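Dirkow table mat and Vorkeck bowl: do you need either?
Reviewed by Florence Hawthorne
March 12, 2019

I bought the mat from Osport in February after Brittany MacPherson told me hers had saved her table. I had my doubts. £37 is a lot for something that lies flat, and the leaflet's promise of "3000 cuts without a mark" is the kind of number I'd like to see someone check. I haven't got anywhere near it.

It does cover a small table almost to the edges, and the printed grid is fine enough to measure against. My grumble is the corner. A mat at this price should lie down, and the left edge lifts and curls near the top. Heavy books overnight made no difference to mine.

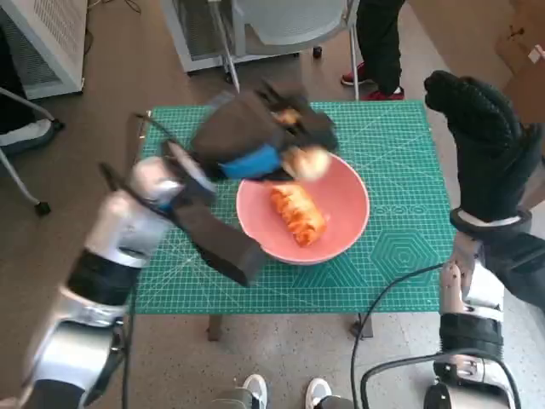

The mat with the bowl on it. Note the left edge.

The Vorkeck bowl was sold alongside at a discount, which is usually a warning. It's salmon pink, wide and very plain. I wanted to dislike it, but the wide shape suits bakery things, and you can get at what's inside without chasing it up a steep wall. Would I pay full price? No. A soup plate does the same job and you probably own one.

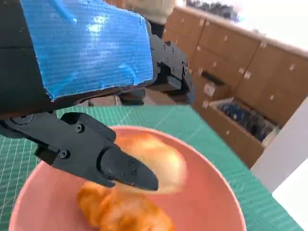

Pale bun at the top, darker pastry below.

Crumbs are my other complaint about the pair. The mat doesn't soak anything up, so whatever misses the bowl gets pushed about until you lift the whole lot to the sink, and then you find out how floppy a mat this size is. 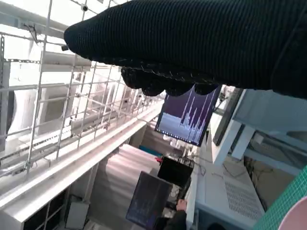 Storage is where Dirkow's advice gets optimistic. The leaflet says to clip the mat to "any wall grid" when you've finished, and I can't see it working on every sort. White mesh like this, with thin rods and a rail full of square holes at the side, would take a hook easily enough, but a mat hung from two clips will sag in the middle and I'd expect the curl to get worse. Cloutier sell a mat with punched corners for hanging, and I wish I'd looked at that first.

Mat: 2 out of 5. Bowl: a grudging 3, if it's reduced.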